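Sorting out the headphone pile

Every February I tell myself I'm going to deal with the drawer under the TV, and every year I get as far as pulling it open and pushing it shut again. Well, it's August and I finally did it! It took me 44 minutes (I set the kitchen timer for 60, so I'm counting that as a win) and most of that went on headphones.

I don't know how one household ends up with so many pairs. Some came from the kids' school days, one came free with a Selalus tablet we gave away ages ago, and I'm fairly sure I bought another at an airport because mine were at home on the bed. The over-ear kind are the worst to put away. They won't lie flat, the cords find each other in the dark, and you can't stack them without the whole lot sliding off to one side.

So I've stopped stacking. What works for me is laying them all out on something flat and white, where you can see a thin cord before you tug on it, then picking up one pair at a time by the headband and letting the cord drop. If it's caught on another pair, put it back down and free that end first - pulling only makes it worse, and I have the bent plug to prove it.

The red and black pair went first, being the easiest to spot.
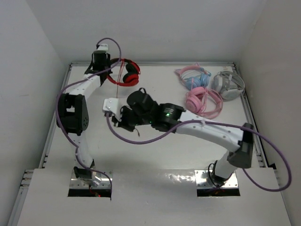
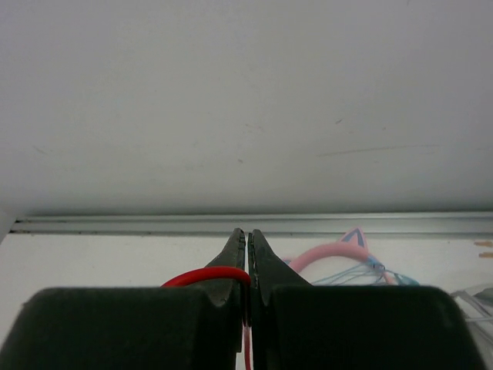
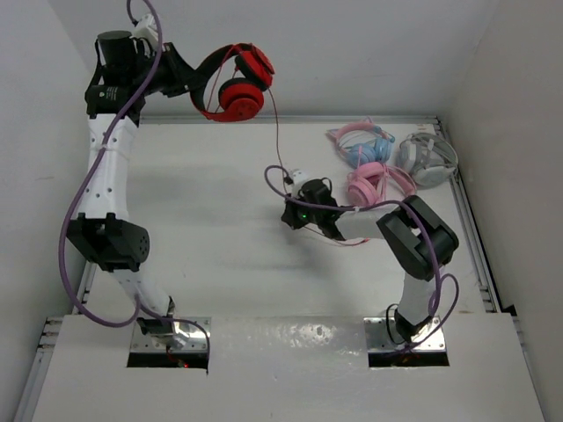
Where they live now

I bought a shallow Dinden box for the back of the closet shelf, 26 dollars with the lid, and each pair goes in on its side with its own cord wound loosely and held with a twist tie. The pair I use for my walks stays on the hook by the door. Next up is the charger basket - wish me luck with that one.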